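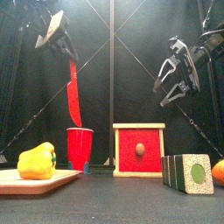
## 3. Sorting habits for party tableware in Skellmont and Kusport

### 3.1 Households and returns

Diary forms went out in two batches. 562 households returned a usable one, most from Skellmont, the rest from the harbour end of Kusport. Usable = at least one gathering recorded, plus the bin question answered for each kind of item. Forms with the bin question blank were dropped, even where the rest was filled in beautifully. Second batch posted 1/18/21, deadline moved to March after the post office in Kusport shut for repairs.

A gathering meant anything with guests and food. Birthdays mostly. Funeral teas were kept in after some argument (Haque for, Wijesinghe against) and do not change the pattern either way.

Respondents were asked what they put out for people to eat and drink with, and what happened to it afterwards. Four answers allowed: general bin, recycling bin, washed and kept, don't know. "Don't know" was picked far more for cutlery than for cups. We had not expected that and the pilot at Seneviratne Street gave no hint of it, though the pilot was small and nearly all the people in it knew each other.

### 3.2 Cups versus cutlery

Cups get treated as a material, cutlery gets treated as rubbish. That is the short version. Where a household used coloured plastic for both, as with the red cup and knife in Fig. 2, the cup was more likely to go in the recycling and the knife more likely to go in with the food scraps. Same colour, bought together in many cases, seperate fates.

Three things may be behind this. Cups stack, so whoever clears up ends the evening holding a tower of them and has to decide somthing. Knives and forks get left on plates and are scraped off with the leftovers. Then there is the label - the council leaflet in use in both towns names cups and pots and says nothing at all on cutlery. Kumarasinghe's interviews back the leaflet up as a cause, at least for older respondents, several of whom had it pinned up in the kitchen and went and fetched it.

Interview 66, Skellmont, woman in her seventies: "It says cups. It doesn't say forks. So I don't do forks."

Fig. 2. Red plastic cup and red plastic knife, with a light wooden board.

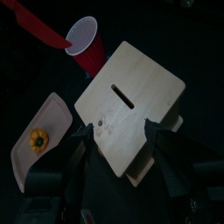 Washing and keeping is the other surprise. We had put it in as an answer for completeness. It came up a lot, for knives especially, and nearly always with the same reason: picnics, or the allotment, or "for the shed". Kept items are hard to follow. A knife that goes into a drawer may be used again the next week or thrown out in a house move, and the diary can't tell us which. For the tables in section 4 kept items are treated as neither binned nor recycled.

### 3.3 The Plirolton bins

128 households were on the Plirolton trial, where a lidded caddy for mixed rigid plastic is left at the door. Caddy homes recycled more cutlery. Not by as much as the trial's own newsletter suggests, but the gap holds when household size is allowed for. Szilágyi reran it without the two streets where a warden had been knocking on doors and it narrowed, still there.

Worth saying that caddy homes volunteered. They may well be people who would have sorted their forks anyway. Gunawardena is matching them against non-volunteers on the same streets, results not in yet.

### 3.4 Limits

Diaries were filled in by whoever opened the envelope, and that person was often not the one who cleared up. In the follow-up calls we heard "ask my husband" more than once. Memory too: some forms were plainly done in one sitting, same pen, same answer all the way down.

Winter gatherings only, and in a winter when plenty of people were not having guests. Numbers at each event are low and garden parties are missing altogether. A summer round is planned, 3,000 forms if the printing money comes through, with cutlery split into knives, forks and spoons. The first form lumped them together under one heading with a box for remarks, so anything said on knives above comes from that box and the interviews, and should be read with that in mind.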